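Stavemley Robot Club: gallery

Hello! I finally got round to putting our page up, so have a nose about. We've been building a hand-held gripper at the Hernport workshop since July, and I've loved every minute (well, apart from the wiring). Our group is called Stisix and we're up to version 23 of the finger design.
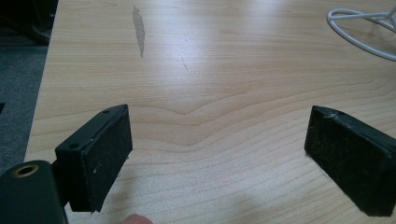
Fingers open, nothing between them yet. The felt-like pads have picked up a fair bit of fluff!

I'm hoping to try a softer pad next, and maybe a slightly shorter finger if the printer behaves. More pictures once I've sorted through my phone.

Posted January 8, 2021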